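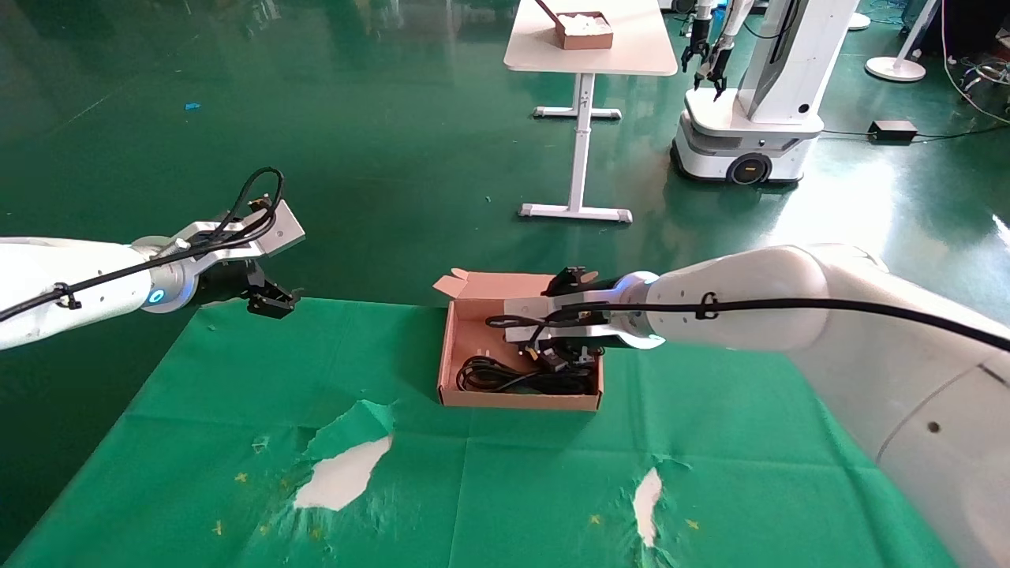
Rankin wrote to us after the first week that the handles stopped feeling like handles by the second afternoon, and that the arms just went where the hands went. We get a fair number of notes like that one, and we never tire of them!

The Drokgate is Fisia's two-arm teaching station, and it is made for people who would sooner show a robot a job than type one out. You sit (or stand, plenty of our customers do) at a pair of lead handles, and the two follower arms copy you, grippers and all. Every joint angle, every squeeze and every camera view goes into one recording, so when you have done the job a good number of times you have a tidy set of demonstrations ready for training.

It is at its best with the fiddly jobs. Power adapters in and out of a shallow cardboard box are a favorite around our shop, mostly on account of the cords, which never lie the same way twice. A parallel gripper wants to come down on an adapter gently and close on the solid part, and that is a lovely thing to teach by hand and a miserable thing to write as a list of positions. If you only need one arm for a step, park the other one open above the table and carry on; the recording keeps both.

For shorter moves there is hand guiding as well. Press the button at the wrist, take hold of the arm and walk it through the motion yourself, then let go, and it stays put. Many people use the two together, guiding the approach by hand and doing the grasp from the handles.

What comes with it
Two follower arms with parallel grippers
Two lead handles on a clamp-on rail
Head camera and mounting post
Cable clips, a bag of 19
Zosby recording software, one seat

Details
Reach per arm: 732 mm
Gripper force limit: adjustable, factory setting low
Recordings stored on the base unit: over 600
Handle cable length: 200 cm

Please measure your table before ordering, and leave a little room behind it for the cables to swing. Longer handle cables can be added at checkout, and spare gripper fingers are listed under Drokgate parts.

Page updated May 2023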